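**Do I have to give a reason when I write to my representative about the asylum bill?**

Posted by Javiera Cisternas, 2022-02-08

Hi everyone, first time posting here, so please be patient with me! I moved to Bedwood in January and I'd like to write to my state representative about the bill on legal help for asylum seekers. The form on her site has a box marked "reason for contact" and I sat looking at it for a whole evening. Do I need to tell a personal story, or is it fine to say I support it and leave it there? My grandmother came over with two suitcases and a phone number, and I'm not sure I want that in a stranger's inbox. Also, does a letter count for more than the petition? The one going around town had 2,896 names last I looked.

### oldbiseckroad

Welcome to Bedwood! You don't have to give a reason at all, just put the bill number in the box. I've written to that office more times than my husband would like, and a plain "I live in your district and I hope you'll vote yes" got me the same polite letter back as my three-page ones did. Put your street address in, though – they do check that you live in the district.

### M. Yáñez

Petitions are useless, call them.

### quiltsandcouncil

I'd be a little gentler on petitions than the person before me. Ours on the bus route reached 3,019 and we did get a hearing out of it, though it took most of a year and a good deal of coffee. Still, a letter in your own words is read by a person on staff, and that's worth your evening. What I'd do, in your shoes:

1. Say in the first line which bill it is and how you'd like her to vote.
2. Add your grandmother only if you want to. One sentence is plenty, and you can leave her name out.
3. Ask a question at the end, so that somebody has to write back to you. 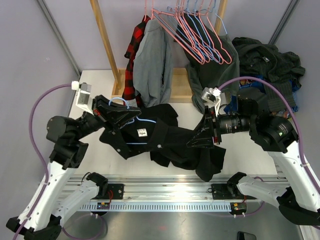 4. Keep a copy, and call the office after two weeks if you've heard nothing. Be nice to whoever picks up, they're usually very young and very tired.

Good luck, and do come back and tell us what she says!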